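Nidbridge Shared Rooms
Frequently asked questions: the small room, desk and refrigerator

Who can use the small room?

Anyone with a Nidbridge membership, plus guests who have signed in at the front desk. You don't need to reserve it to get a drink or drop off your lunch. If you want the desk for longer than 30 minutes, put your name on the sheet by the door.

Is it a kitchen?

No. It has a white desk along one wall and a refrigerator next to the end of it. There is no sink, stove or microwave. The full kitchen is on the second floor, next to the Fondale suite, and the same membership covers it.

Can I leave a drink on the desk?

Yes, if the cap is on. Bottles with screw caps are fine. Open cups and cans need to stay in your hand or go on the tray by the door. Please set bottles back from the corner, where people brush past on their way to the refrigerator. 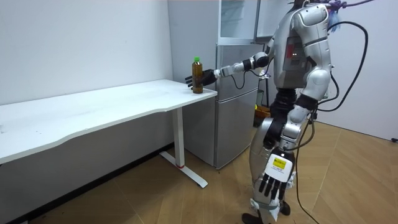 A capped bottle on the white desk.

What about food?

Cold food is fine. Wipe up crumbs when you're done. Hot food goes upstairs.

How do I label my things?

Write your name and the day you brought the item in. First name and last initial is enough unless you share both with someone else. Masking tape and a marker are kept at the front desk. For drinks, put the tape on the side of the bottle. Tape on caps comes off and ends up on the shelves.

Do unopened drinks need a label too?

Yes. Two people often buy the same iced tea from the same store, and an unlabeled bottle is treated as belonging to whoever asks for it first.

When is the refrigerator cleared out?

Every Friday at 4 p.m. Anything without a name is thrown away, along with anything labeled more than a week earlier. Condiments are checked once a month and can stay as long as they are in date. Darcy Gauthier handles the clear-out and can't hold items for you, so please don't leave notes asking for an extension.

I'll be away on Friday. What should I do?

Take your things home before you leave, or ask another member to move them for you. Containers that get thrown out are not replaced.

Can I put things on top of the refrigerator?

For a minute or two, while you rearrange a shelf or look for your lunch.
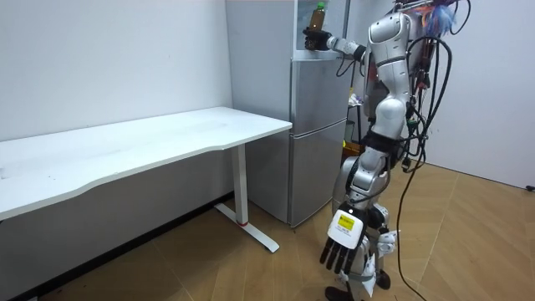 Don't use it for storage. Bags and boxes left up there are moved to the lost and found at the front desk, and drinks go with Friday's clear-out. The same goes for the floor beside the refrigerator, which has to stay clear for anyone walking through.

How much space do I get?

One shelf-width item or two small ones per person. A lunch box and a bottle is about the right amount. If you are bringing in food for a meeting, email Colleen Cormier the day before and she will set aside a shelf.

Something fell between the desk and the refrigerator. Can I move them?

Please don't move the refrigerator. The desk can be slid over a few inches if two people do it, and it needs to go back where it was. For anything you can't reach, call extension 462. We have a grabber.

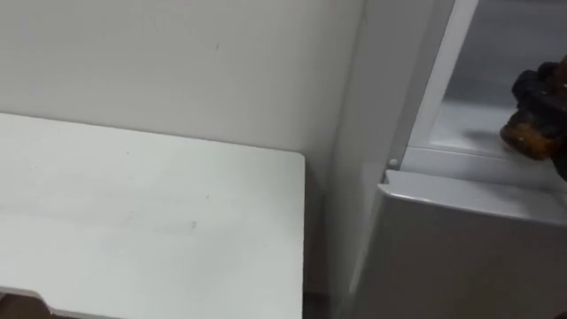
Paper is the most common thing to go missing there, followed by pens. Keep loose sheets toward the other end of the desk if you are working near the door of the refrigerator while other people are using it.

What should I clean the desk with?

A damp cloth and a drop of dish soap. Scouring pads and bleach wipes are not allowed on the white surfaces. Older marks that don't come off with soap can be left alone. If you spill something that stains, tell us the same day.

The refrigerator door didn't close. Who do I tell?

Check first that nothing on a shelf is sticking out past the edge. If the door still won't close, call extension 462. After hours, leave a message and move anything with milk or meat in it to the kitchen upstairs.

Where do empty bottles go?

In the blue bin in the hallway, caps on. Pour leftover liquid down the sink upstairs first.

Other questions can go to Colleen Cormier at the front desk or into the comment box in Room 31.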